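Caderno da oficina -- junho, 16h

Hoje foi dia de loiça, de panos e de paciência. A pergunta do projeto Liline continua a mesma de quando comecei este caderno: será que uma máquina já me faz as tarefas chatas de casa? A minha resposta de hoje é um "quase" muito desconfiado!

De manhã fizemos as séries de copos: 101 tentativas de pegar e pousar, 81 boas. Parece bonito, mas as boas foram quase todas com o copo de pé e bem afastado dos vizinhos. Com ele deitado a coisa desanda logo, os dedos empurram-no e ele rola (partimos 2, já estão no lixo do vidro). À mão, com a mesma pinça, eu faço isso sem pensar -- e é aí que me irrito, porque a ferramenta é igual e a diferença está toda em quem decide o ângulo.

Depois passei aos panos. Dobrar em quatro, alisar, pôr na pilha. Gravei 28 demonstrações e fiquei com o pulso feito num oito. O truque, para mim, é entrar com as pontas quase fechadas e só abrir quando já estou em cima da bainha. Se vou de dedos abertos apanho sempre duas camadas e tenho de recomeçar.

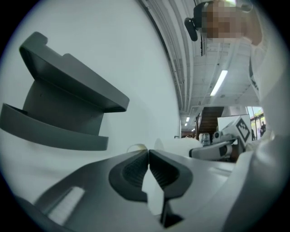

O que ficou dos dedos

As almofadas cinzento-escuras têm aquela zona de nervuras finas no meio, com o rebordo arredondado à volta, e gosto bastante delas para tecido. Para colheres gosto menos, a colher fina roda. A Ulach promete umas mais estreitas, vamos ver se chegam antes das férias.

O software da Onyeka portou-se bem até à hora de almoço e depois perdeu a calibração duas vezes. Reiniciei, repeti o marcador, seguiu. Anotar a versão na folha da bancada, que eu esqueço-me sempre!

Contas de merceeiro: dobrar um pano à mão leva-me uns segundos, e o braço em modo autónomo ainda anda ali a hesitar por cima da bainha como quem escolhe melão. Para a linha de embalagem da Skendine, com peças todas iguais, eu já apostava nele. Para a minha cozinha, nem pensar.

Por fazer:
- repetir os copos deitados com a aproximação mais baixa
- separar as gravações dos panos em que apanhei duas camadas
- experimentar meias (medo)
- apertar o parafuso do suporte, voltou a ganhar folga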